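The Lamplighter of Kelcombe: Unabridged Audio Edition 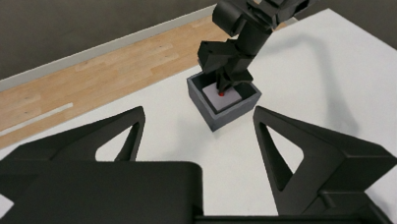
Audiobooks / Historical Fiction

Written by Merike Kairys
Narrated by Celina Kubiak
Published by Gralloreck Audio, August 2019

When the harbor town of Kelcombe votes to replace its oil lamps with electric light, the last lamplighter is given one winter to finish his rounds. Over those months he keeps a record of what he sees through the windows along his route, and the record becomes a danger to the families who own the town.

Merike Kairys wrote the novel as a series of nightly entries. This edition presents the complete text, including the closing letters, which were left out of the abridged broadcast version. Celina Kubiak reads all parts. The recording was directed by Dinesh Fernandes, with original music for solo cello by Ingeborg Brinkmann.

Formats

The title is supplied as a digital download or as a set of 2 MP3 discs. The disc set includes a printed booklet with a map of Kelcombe and an introduction by Padmavathi Chettiar. The booklet is also provided as a PDF with the download.

The first pressing of the disc set is limited to 3,000 copies. Of these, 1,000 are reserved for public and school libraries.

Library and Institutional Orders

Libraries may order the disc set in a reinforced case at the standard list price. Replacement discs are available to registered institutions for the life of the edition. Orders should be placed through the Trumonville sales office and must include the institution's account number.

Returns

Sealed disc sets may be returned within one month of delivery. Downloads cannot be returned once the files have been opened.

Also by Merike Kairys: The Salt Ledger; A House at Pai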